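회사 소개

그리르켈(Grirkel)은 로봇이 집안일과 물류 현장의 손작업을 배우는 데 필요한 시연 데이터를 수집하고 정리하는 회사입니다. 직접 로봇을 만들어 팔지는 않습니다. 학습에 쓸 예시를 모으고, 검수하고, 연구팀이 바로 쓸 수 있는 형태로 넘기는 것까지가 저희 업무입니다.

회사는 의류 반품 검수 업무를 대행하던 작은 팀에서 출발했습니다. 옷을 펴고, 라벨을 확인하고, 다시 접어 포장하는 일을 오래 하다 보니 이 과정을 기록해 달라는 요청이 들어왔고, 그 기록이 지금의 주력 사업이 되었습니다. 반품 검수 대행은 지난해 종료했습니다.

하는 일

현재 운영하는 수집 과제는 크게 천 다루기, 용기 여닫기, 선반 정리로 나뉩니다. 이 가운데 천 다루기의 비중이 가장 큽니다. 천은 같은 옷이라도 놓을 때마다 모양이 달라지기 때문에 적은 수의 예시로는 학습이 잘 되지 않습니다. 그래서 같은 과제를 옷의 종류, 색, 놓인 위치를 바꿔 가며 되풀이해서 수집합니다.

수집은 원격 조작 방식으로 진행합니다. 조작자가 로봇 팔을 움직여 과제를 수행하면 손목 카메라 영상과 관절 값, 그리퍼의 벌림 정도가 함께 저장됩니다. 시작부터 종료까지를 한 편으로 묶고, 편마다 과제 이름과 결과를 표시합니다. 실패한 시도도 지우지 않고 따로 분류해 보관합니다. 잡았다가 놓친 경우, 두 겹을 한꺼번에 집은 경우, 옷이 아니라 바닥면을 누른 경우는 서로 다른 표시를 씁니다.

천 다루기 과제에는 티셔츠, 반바지, 수건, 운동복을 주로 씁니다. 흰 테두리나 봉제선처럼 잡을 위치를 판단하는 데 도움이 되는 부분이 있는 옷과, 무늬 없이 한 색으로 된 옷을 섞어서 배치합니다. 붉은 운동복은 밝은 회색 작업면 위에서 윤곽이 잘 구분되어 신입 조작자가 처음 맡는 과제에 자주 들어갑니다.

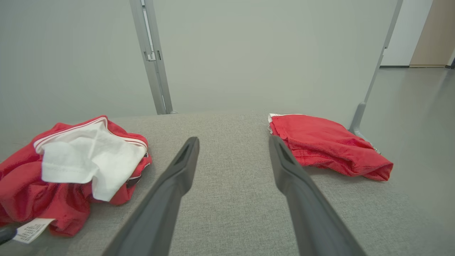 수집 절차

과제 하나는 보통 다음 순서로 진행합니다.

1. 과제서 작성
의뢰한 팀과 함께 시작 상태와 종료 상태를 글로 정합니다. '옷을 정리한다'와 같은 표현은 쓰지 않고, 어느 면이 위로 와야 하는지, 소매는 안으로 넣는지까지 적습니다.

2. 시험 수집
과제서가 나오면 먼저 10편을 수집해 의뢰한 팀에 보냅니다. 이 단계에서 카메라 각도나 작업면 높이를 바꾸는 일이 많습니다. 본 수집이 시작된 뒤에는 설정을 바꾸지 않습니다.

3. 본 수집
한 묶음은 100편입니다. 조작자는 한 편이 끝날 때마다 배치표에 따라 물건을 다시 놓습니다. 옷은 접힌 상태, 뭉친 상태, 일부가 겹친 상태를 번갈아 씁니다.

4. 검수
조작에 참여하지 않은 사람이 모든 편을 처음부터 끝까지 재생해 봅니다. 영상이 끊겼거나 기록 시각이 어긋난 편은 제외하고 다시 수집합니다.

5. 전달
영상과 수치 기록, 과제서, 배치표, 제외 목록을 함께 전달합니다. 제외 목록에는 제외한 사유를 한 줄씩 적습니다.

도구와 자체 과제

보도라(Bodora)는 저희가 내부에서 만들어 쓰는 검수 도구입니다. 영상과 그리퍼 값을 같은 시간축에 놓고 볼 수 있고, 검수자가 구간을 지정해 메모를 남길 수 있습니다. 처음에는 표 계산 파일에 시각을 적는 방식이었으나 편수가 늘면서 오기가 잦아져 도구를 새로 만들었습니다. 외부 판매는 하지 않으며, 의뢰한 팀에는 열람 계정을 제공합니다.

부카리(Bukhari)는 의류만 다루는 자체 수집 과제의 이름입니다. 8월 말 기준으로 3,042편을 수집했고, 사용한 옷은 88벌입니다. 새 옷만 쓰지 않고 여러 번 세탁해 형태가 조금 변한 옷도 포함했습니다. 부카리의 일부는 대학 연구실에 비상업 목적으로 제공하고 있습니다.

미트니스(Mitness)는 조작자 교육 과정입니다. 기본 조작, 천 잡기, 실패 표시 방법을 배우고, 마지막에는 자신이 수집한 기록을 직접 검수합니다. 과정을 마쳐야 본 수집에 참여할 수 있습니다.

작업 공간

수집실은 칸막이로 나누어 자리마다 한 대씩 로봇을 둡니다. 조명은 천장등만 사용하고 창에는 가림막을 칩니다. 작업면은 딱딱한 탁자와 천으로 덮인 면을 모두 갖추고 있습니다. 천으로 덮인 면에서는 손끝이 조금 눌려 들어가므로 탁자에서 모은 기록과 섞지 않고 별도의 묶음으로 관리합니다.

수집실 견학은 의뢰를 검토 중인 팀에 한해 받습니다. 다른 의뢰팀의 과제가 진행되는 시간에는 해당 자리를 공개하지 않습니다.

자료 관리 원칙

수집 중에는 조작자의 얼굴과 음성을 기록하지 않습니다. 기록에 사람의 손이나 옷자락이 들어온 경우 검수 단계에서 표시하고, 의뢰한 팀과 협의해 사용 여부를 정합니다. 의뢰받아 수집한 자료는 계약에서 정한 기간이 지나면 저희 저장 장치에서 삭제하고 삭제 확인서를 보냅니다.

의뢰 및 채용 문의

의뢰를 원하시면 과제의 목적, 사용 중인 로봇 기종, 필요한 편수를 문의 양식에 적어 주십시오. 로봇 기종이 저희 보유 장비와 다를 때는 장비를 보내 주셔야 하며, 설치와 보정에 드는 기간은 별도로 안내해 드립니다.

조작자는 수시로 모집합니다. 로봇 관련 경력은 필요하지 않습니다. 지원서를 내신 분께는 짧은 실습 일정을 먼저 안내합니다.

최종 수정일: 2025년 9월 10일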